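Open day at Kirumgate

I drove out to Kirumgate in March for the open day at Oruvetti, a small company that collects hand movements for training home robots. The invitation said 10 a.m. and I was there early, so I got a coffee and a seat near the front.

Golnar Shojaei ran the demonstration. She spent a few minutes on grasping and then went straight to dishes. Plates and bowls are harder than boxes, she told us, and a rim gives two fingers very little to hold. Her group has more than 400 recordings of table work so far, and 91 of them are just clearing up after a meal.

A person works the grippers by hand, one in each fist – no motors driving around the room. The camera sits on the tool, so the robot later learns from the same view.

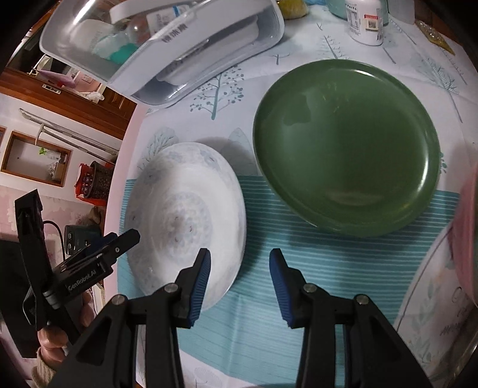 Do the people doing this need training first? Most of them get an hour of practice, and Golnar said the second day is usually much smoother than the first.

After that we could try it ourselves. I had three goes with a saucer and dropped it twice. My wrist was sore by lunch – the tool is heavier than I expected.

The afternoon talk was by Tehrani, the firm that makes the arms, and was mainly about prices. I left before the end. Parking at Kirumgate is free after 3, if you are going to the next one.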